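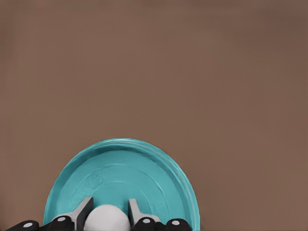 When do the hired scores have to go back? They have to be at the Jacobs library by the end of October, with all pencil marks rubbed out.

I'm sending this to the whole list as I've had the same question several times since the concert. We have 90 copies on hire, all the Lirico edition, and they go back as one set. If you have your own copy it will be a different colour and won't have a number inside the front cover. Please check before you hand anything in. Last year we sent a tenor's own copy back by mistake and it took until spring to get it returned.

Rub out everything, including bar counts and breath marks. A soft eraser is best. The paper in this edition is thin and tears if you scrub at it, so go gently on the pages where we changed the dynamics more than once. If a page is already torn, leave it alone and put a note inside the cover. Don't use sticky tape. Jacobs charge for that.

You can hand scores in at either of the next rehearsals at Sullberg hall. There will be a box near the door, and a list to tick off your number. If you can't come, give your copy to someone in your section, but tell me you have done so. Please don't post it through the hall door. The floor just inside gets wet when it rains.

The late fee is charged on the set and not on each copy, so one missing score costs us the same as a boxful. 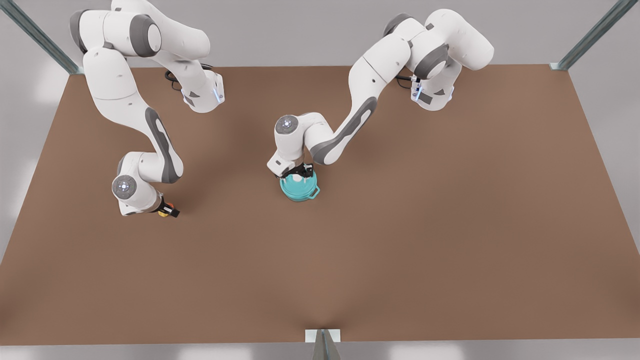

One of the altos replied that she would sooner we bought a set outright and stopped hiring altogether. Her message went to the list, but I gather some of you didn't get it, so I've copied it in:

> We have now hired this piece 3 times. Each time we pay, and each time we spend an evening rubbing out marks that we then have to write in again. If we owned the copies the marks could stay. I know it's a lot of money at once, but Grusen sometimes sell off used sets and we could ask what they have.
>
> I would also like to know where we would keep them. The cupboard at the hall is full as it is.

I did write to Grusen. They have nothing in this edition at present. A new set would cost us 2,000, and we haven't got that — not with the hall rent going up. They will let us know if a used set comes in, though it may be in an older edition with different page numbers, and the orchestra parts wouldn't match its rehearsal letters.

As for storage, Sullberg have offered us a shelf in the back corridor. It's dry, but it doesn't lock. I'd rather hear what people think before I say yes to it.

Please reply to the list and not just to me. The music for the Christmas concert will be given out once the hired scores are in.

Librarian, Sullberg choir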